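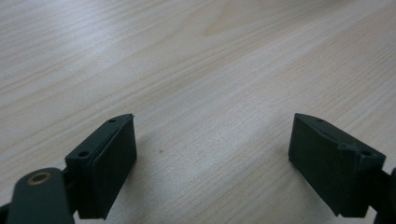
4. Checking the finger view and the gripper width signal

Run this section after the recorder service has started (section 3) and before the first recorded episode. It applies to Altari 3 with paired hand-held grippers.

4.1 Start the preview. On the host, enter:

altari preview --side right --stream wrist

Open the jaws fully. Both finger pads must be in view with open table between them. If one pad is missing, stop the preview and reseat the camera before you go on.

4.2 Set the finger mask. Select Mask > Draw and trace each finger along its top ridge and down the outer side. Include the brackets that reach the border of the image. Leave the gap between the pads unmasked. The tracker ignores features inside the mask, so a mask that spills into the gap costs it usable table texture.

Note: Wood grain usually gives enough features for tracking. On a plain surface, the feature count in the status bar may fall below 150 and the bar turns amber. Lay a textured sheet on the table and repeat this step.

4.3 Record the width limits. Close the jaws until the pads touch and press Z. Open them to the stop and press X. Repeat the pair 3 times. Altari stores the median of each limit in width.yaml.

4.4 Repeat steps 4.1 to 4.3 with --side left.

CAUTION: Do not copy width.yaml from one gripper to the other. The limits differ even between units from the same batch, and replayed motions will close too far or not far enough.

5. Aligning the head and wrist streams

5.1 Place one open container near the middle of the table with one or two objects inside it. Keep it within reach of both grippers.

5.2 Start all streams:

altari preview --side both --stream wrist,head

5.3 Hold one gripper on each side of the container with the jaws pointing inward. The top plate of each gripper must be visible to the head camera. Route the cables down past the hands so that they do not cross the plates.
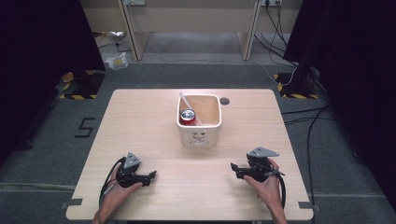 5.4 Hold still until both pose indicators show LOCK, then open and close both jaws together 10 times. The alignment tool matches the width signal to the jaw motion in the head stream and writes the offset for each side.

5.5 Read the result. An offset above 176 ms is rejected and the line is marked FAIL. Check the host clock and run step 5.4 again.

Note: If only one side fails, restart that side's driver with altari restart --side left or --side right. A full restart clears the masks from step 4.2 unless they have been saved.

5.6 Save the session profile with altari save. The planner refuses episodes that have no profile attached.

Revised 3 Jul 2020, H. Hayashi. Step 5.5 limit changed at the request of C. Mac Giolla; the March value no longer applies.

Grilomex uses cookies to keep you signed in and to remember your documentation version. Accept all | Manage settings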